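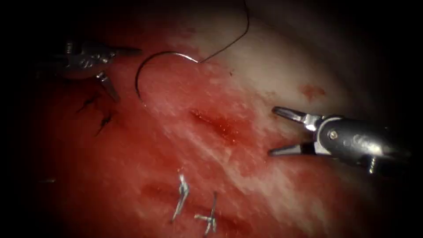
Mending the awkward stuff: couches, cushions, tents and one very old doona

I've been threatening to write up my hand-sewing tips for ages, and with the school holidays nearly done and a mending basket that has started to lean, now seems as good a time as any. None of this is dressmaking. I'm hopeless at dressmaking! This is the stuff you can't get under a machine, or can't be bothered getting under a machine, like the seam on the back of the couch that the dog has been working on since winter.

Get yourself a curved needle

If you take one thing from this page, make it this. A straight needle has to come out the other side of whatever you're sewing, and on a couch or a mattress or a stuffed footstool there is no other side, or not one you can get your hand to. A curved needle goes in and comes back up at you. It's the same idea as the one up the top of the page, only mine are for upholstery and they're a good deal uglier.

I bought mine as a card of 5 from Kowalczyk's in Lasdale, the old haberdashery two doors along from the bakery, and I use the second smallest for nearly everything. The giant one has been used precisely once, on a beanbag.

They feel horrible for the first ten minutes. You'll want to push, the way you would with a straight one, and the needle will roll over in your fingers and stab the cushion sideways. Turn your wrist instead. Point goes in at a steep angle, then you roll your hand over as if you were turning a key, and the tip pops up further along. Practise on an old tea towel folded over a few times and pinned to a cushion, and swear as much as you need to.

Hold it with pliers if you have to

My hands aren't what they were and I sweat in January like anybody else, so a slippery little hook of steel is not always something I can hang on to. I keep a pair of needle-nose pliers in the sewing tin. Grab the needle a bit back from the middle, towards the eye end. Don't grab it by the very tip (you'll blunt it) and don't grab it on the eye (you'll snap it, and there goes that one).

If your pliers have teeth, a scrap of rubber glove over the jaws stops them chewing up the needle. A needle with a burr on it will pull a thread in every single stitch, and you won't notice until you stand back and look.

Thread: go thicker than you think

Ordinary polyester thread is fine for shirts. For anything you sit on, lie on or drag around a campsite, get upholstery thread or bonded nylon. I've got a big cone of Ander in a sort of mud brown that I bought because it was on special, and it disappears into practically every fabric in our house, which may say something about our house.

Cut a length no longer than your forearm and a bit. I know. You want to cut a metre and a half so you don't have to rethread. Everybody does it and it always knots, and then you spend more time picking at the knot than you would have spent threading the needle twice.

Run the thread over a lump of beeswax, then pull it between two bits of paper towel. It'll tangle less and it slides through foam backing much more nicely. A plain candle will do if you haven't got beeswax, though it flakes a bit on dark fabric.

The ladder stitch

This is the one for closing up a split seam from the outside so you can't see you've been there. Tie a knot and start from inside the gap so the knot's hidden. Then:

Take a small stitch along the fold on the left side.
Cross straight over and take the same size stitch along the fold on the right.
Cross back and do it again, always straight across, never on the diagonal.
After 4 or so stitches, pull the thread gently and watch the gap zip itself shut.

It'll look like a little ladder before you pull it, hence the name. If the fabric puckers you've pulled too hard, so ease it back with a fingernail. Keep going a good inch past where the split ended, because the seam will be weak there too and you'll only be back in a month doing that bit.

To finish, take a tiny stitch, pass the needle through the loop, do that again, then poke the needle deep into the cushion and bring it out somewhere off to the side. Pull it snug and snip. The tail pops back inside and stays there.

Pins, clips and bulldog clips

Dressmaking pins are useless on thick stuff. They bend, and then somebody sits on them. I use T-pins for couches, pushed straight down into the padding on either side of the split so the edges lean towards each other. For canvas and vinyl I don't use pins at all, since every hole you make in vinyl is there for good. Bulldog clips from the desk drawer are perfect. Clothes pegs work too if the fabric isn't too thick, but the spring ones have a habit of flicking off across the laundry.

Count your pins in and count them out again. I start with 12 on the lid of the tin and I don't pack up until they're all back on it. Same goes for needles, doubly so if there's a toddler or a pet about. A strong fridge magnet passed slowly over the cushions will find most runaways.

Light, light, light

I used to mend on the couch at night with the telly going and wonder why my stitches wandered off. Get a lamp down low and to the side, not overhead. A light from the side throws a small shadow off every thread and you can see exactly where the last stitch went. For black fabric I wear a head torch. My family finds this very funny and they can all mend their own trousers.

Put a pale towel behind the needle when you're threading it, if you're using dark thread, and a dark one if the thread's light. So simple, and it took me years to think of.

The tent

Our tent lost an argument with a star picket over summer. For a rip in nylon, don't just sew it closed, as it'll tear again right beside the stitches. Trim the loose threads, cut a patch with rounded corners (square ones lift), and stick it down on the inside with seam sealer or tent tape first. Let it set overnight. Then sew around the edge with a running stitch if it's somewhere that takes strain, and dab a bit more sealer along the stitching so the holes don't drip on you at two in the morning.

Canvas is easier. A leather needle, waxed thread, a doubled-over patch, and a thimble. Please use a thimble. I pushed the blunt end of a needle a fair way into my own thumb doing the awning and it was sore for a week.

The doona

It was my gran's, it's feather, and it leaks from everywhere. If yours does the same, don't use a thick needle, you're only making new doors for the feathers. Finest one you own, tight little whip stitches, and rub a bit of dry soap along the seam on the inside if you can get to it. Do the job outside on a still day. I did it in the lounge room and we were finding feathers behind the books until Easter.

If you do have to use the machine

Short jobs on cushion covers I will do on my old Zirkholm, a heavy beast in avocado green. For thick seams I put in a size 90 jeans needle, lengthen the stitch, and turn the wheel by hand over the lumpy bits. A folded piece of cardboard tucked behind the foot keeps it level when you're climbing on to a hem, and saves you that awful moment where it just sits there going thud, thud, thud in the one spot.

And change the needle more often than you do now. I put the dead ones in an old mint tin with tape around the lid, and when it's full the whole thing goes out in the rubbish so they don't come through the bag and get somebody in the leg.

A few odds and ends

Sticky needle? Poke it through a dry bar of soap.

Can't find the end of the cone? Wrap the tail with a scrap of masking tape when you put it away, with the corner folded over.

Velcro full of fluff comes clean with an old toothbrush, or a pin if it's really packed in.

Old belts make very good straps for picnic rugs. Punch the holes first with a hammer and a nail, over a bit of scrap timber.

Next up will be zips, once I've finished with the one on the esky bag, which is currently winning.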